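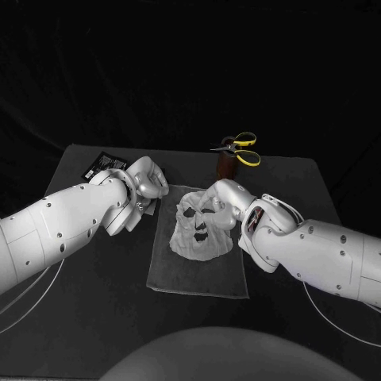 ## 4. The sheet mask test

Right, so you've got both arms bolted down, the Mostyn controller is talking to them, and you've got through the peg board and the sponge in section 3. Time for the one I like best! The sheet mask test is how we compare hands at Lornasthorpe when we want to know how they cope with something thin, floppy and full of holes. I've run it on the five-fingered Tutar hands and on the old two-finger Lornico grippers, and it separates them faster than anything else in this guide.

Budget 45 minutes for your first go. Once you've got the hang of it you'll do a full round between a cup of tea and the next one.

### 4.1 What to put out

- a sheet face mask in its packet (the cheap ones are fine, and a bit more awkward to handle, so arguably better)
- a grey towel, folded to a long rectangle
- scissors for the packet
- a cup or small pot to rest the scissors on at the back of the table
- a dark cloth behind the table, if yours isn't up already

Lay the towel lengthwise, running from the middle of the table towards the robot's body. I used to put it crossways and the wrists kept meeting over the nose, so don't copy me there.

> **Caution:** Scissors go at the back before the arms are powered. If you need them again, press stop first, then reach in. Same goes for picking up a dropped mask, however tempting it looks.

### 4.2 Setting up the hands

1. Home both arms and wait for the controller to settle.
2. Load the `thin_sheet` profile. If it isn't in the list, you're on the old firmware (see section 2).
3. Set the fingertip force limit to 24 on both hands. The number is the controller's own scale, so don't go looking for newtons.
4. Open and close each hand six times with nothing in it. Listen for clicking from the thumb.
5. Check the cables under each forearm. They want a nice lazy loop with enough slack for the wrist to turn all the way over.
6. Jog both hands to the start pose above the far end of the towel and save it. I call mine `mask_start`, which Ruan Sithole says is dull, but I can always find it.

If a hand does click, stop and redo the finger calibration. I skipped it once and lost an afternoon.

### 4.3 The two-handed hold

Before you let the hands loose on spreading, try holding. You want one hand pinching from above and the other pressing in from the side, with the material hanging between them over the towel. 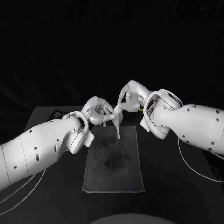
*Page last changed: January (R. Griffiths). Force limit updated, step 5 of the hold reworded.*

1. Hand the material to the right hand. Let it close fully before you let go.
2. Lift until the lower end clears the towel.
3. Bring the left hand in slowly with the index finger out and the others curled.
4. Stop at first contact and let the force reading calm down.
5. Ask the left hand to press, and only then to pinch. Older copies of this page had it the other way round, which made the fingers snatch.
6. Hold for a count of ten and save the log.

**Note:** The two-finger grippers can do the pinch perfectly well. Where they struggle is step 3, as there's no spare finger to steady things with while the other jaw makes up its mind. I mark them down for it, though Rhydian Griffiths thinks I'm being harsh (he built the jaws, so he would).

### 4.4 Finding the second edge

Now for the fiddly bit. A mask that's bunched up will hang as one thick twist, and the free hand has to find an edge in all that. Keep the holding hand still and do your hunting with the other one. I come in from low down and to the side, at half speed, with the thumb tucked under.

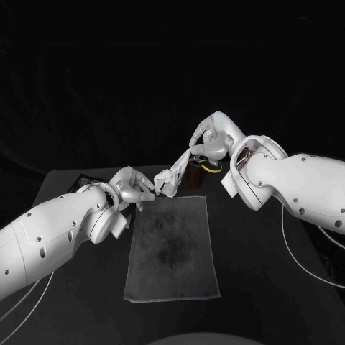

*Fig. 4c. Right hand holding the cloth from above, left fingertips a short gap away from its lower edge.*

If the free hand closes on nothing, back it off by a finger's width and come in a little higher. After three empty closes I reset and call it a miss. Write the miss down! They're the most useful rows in the whole sheet, and everybody (me included) is inclined to forget them when the next try goes well.

Common troubles:

- **Both hands let go together.** You've got the grip channels linked. Untick "mirror" on the controller's second tab.
- **The fingers won't open after a pinch.** Code 234 usually comes with it. Clear it, home the hand on its own, and start again from the saved pose.
- **The camera loses the edge.** Turn the lamp down a bit. White cloth and white fingers together can fool the exposure.

### 4.5 Spreading it flat

Lower the sheet on to the towel, forehead end furthest from the robot, then use both hands to ease the edges outwards. Small pushes are best. I let one hand rest near a cheek while the other works along the forehead, then swap. You're aiming for eyes, nose and mouth all open with towel showing through. A few wrinkles don't matter, and I stop scoring once the holes are clear. 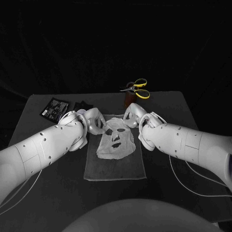
**Can I use the same mask for both sets of hands?**

Use a fresh one for each set. A mask that's been pinched and dragged about a few times goes soft along the edges, and the second set of hands ends up with a different job from the first. Swap or turn the towel as well if it's got patchy, and note which side you used in the log.

Save your scores under the hand's name, park both arms, and leave the power on if you're going straight to section 5, where the thumb settings carry over.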